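Rooms that don't exist

2018-04-09

Print this | E-mail this to a friend

So the new batch of training rooms finished rendering over the weekend and I've spent most of today poking at the results instead of answering e-mail. Sorry to anyone waiting on me!

Quick catch-up if you've not been following. I'm trying to teach our tidying-up policy (we call it Metus) entirely in simulation, and then see how it copes in rooms it has never met. The old way was 11 rooms, built by hand, very carefully, mostly by Manuela Martinelli, who has far more patience than me. They were lovely rooms. The policy learned them by heart and then fell to bits whenever we moved a table.

The new way is to let a script called Nolledetti throw rooms together. It picks a wall colour, a floor, a view for the window, some furniture, and then it scatters objects from the library wherever they'll fit without overlapping. We made 2,461 of these. Nobody checks whether a room is sensible, and I've stopped minding. The idea (and it's hardly a new one, lots of people do some version of it) is that if the looks keep changing, the policy has to hang on to the things that don't change – where an object is, which way up it is, whether there's room to get at it.

Samuele Mancuso thought the rooms ought to be prettier. He wanted sharper textures and proper shadows, and we had quite a long argument over it at lunch. In the end we ran both, with 5 training runs each, and the rough version came out level with the pretty one in 3 of them and a bit ahead in the other two. It's also much quicker to render, so rough it is for now. Samuele says he wants a rematch in May.

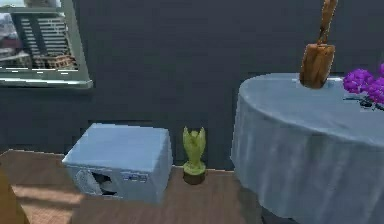
What I still can't sort out is scale. The library objects come from all over the place and whoever modelled them didn't agree on units, so every so often something turns up far too big or far too small. I had a filter for this but it was throwing away perfectly good things, so I've loosened it and I'm going to see whether the odd giant does any harm. My hunch is that it doesn't. Manuela's hunch is that it does, and she's usually right – which is annoying.

Next job is the test set, Cornalora, which I've kept well away from the training rooms, and after that Ravn, where the lighting changes halfway through an episode. I'll put the numbers up once all the runs are in.

Print this | E-mail this to a friend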